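Speaker notes: Keeping Hard Floors Clean in Shared Buildings

Start when the door closes. Thank Jernberg for the hall. Say up front that the talk is on sweeping only and that mopping comes after the break.

Opening point: most of the dirt in a hallway sits within a step or two of a door. Ask who swept a floor this morning. Wait for hands.

Then the Nullitz building. 41 apartments, tile on every landing, one broom closet per floor. Before April the cleaning contract covered the stairs and left out the landings. Mention the 188 complaints in the log and move on, do not read any of them out.

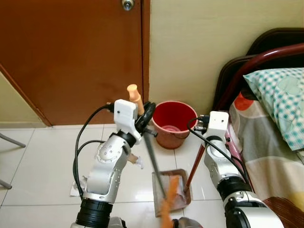 Jastemness, 2023-12-21

Give them a moment to look. Point to the orange brush and the dustpan on the white tile, then the red bucket against the wall. Glossy tile shows everything, so people tend to sweep it more often than they need to. Thin grout lines are where fine dust stays. Short strokes, along the line first and then across.

Pan flat on the floor. A lifted edge lets grit run under it. Pick up paper by hand before brushing, like the white scrap on the floor there.

Bucket: keep it close to the pan. Wojcik used to put theirs at the end of the hall and lost up to 60 minutes a week to walking.

Doors: sweep away from the frame, toward the middle of the floor. Check the corner behind the door last.

Costs, if asked: the budget was 2000 for the year, brushes and pans included. Handout has the breakdown.

Questions, then break. Mops are by the side table.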